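Famum (software)

Famum is a task-level planning and control package for robot arms that sort mixed objects into containers. It was written at the Stamonberg Institute of Applied Mechanics, where development was led by Hülya Altıntaş, and is now maintained jointly with the engineering firm Bovasel. The package sits between a perception module, which proposes places to grasp, and the low-level controller supplied with the arm. It does not replace either of them.

Background

Work on Famum began as an attempt to tidy up a collection of scripts used in the institute's grasping laboratory. Each script handled one kind of object and one kind of container, and a change to the table layout usually meant editing several files by hand. Altıntaş proposed a single planner in which the source area, the targets and the arm were described separately. The first internal release supported 3 kinds of target: the open bin, the flat shelf and the box with an opening in its lid. The third of these, known in the documentation as an aperture target, has remained the main subject of research.

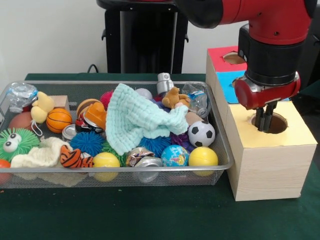 Aperture targets are handled by a routine called the descent planner. An open bin can be approached from almost any direction, and an object released slightly off centre will still land inside. An opening in a lid leaves far less room, and the planner must consider the outline of the gripper together with whatever it is holding. Where the fingers themselves are to pass into a round hole in the top of a wooden box, the path is divided into a free movement above the box and a straight, slow descent along the axis of the hole. A neighbouring box is treated as an obstacle during the descent, even when it has openings of its own and is listed as a possible target for the next object. The wire-mesh tray is modelled as a low wall on all sides, so that the arm rises clear of the rim before moving across.

Object handling

Soft and crumpled items present a different difficulty. A washcloth or a crushed can has no fixed shape, and early versions of the planner relied on stored models that suited only rigid objects. Version 4 dropped the stored models in favour of a simple envelope, measured after the object has been lifted. If the envelope is wider than the opening, the planner may turn the wrist, return the object to the tray or pass the decision to an operator. Plush toys are given a small allowance for compression – a setting that can be changed for each target.

Control

During descent the controller compares the expected and measured loads on the joints. A difference above the set limit stops the movement and lifts the gripper along the same line. The planner then tries again with a small sideways shift, up to a limit of 9 attempts. Earlier releases allowed 14, but the higher limit was found to lengthen runs with little benefit.

Tooling

The package includes a replay viewer, contributed by Bovasel, which shows the planned and measured paths side by side. A layout editor named Kılıçarslan is distributed separately. Layout files are plain text and can be shared between laboratories, although the tray and box positions must be measured again at each site.

See also

Grasp planning
Motion planning
Bin picking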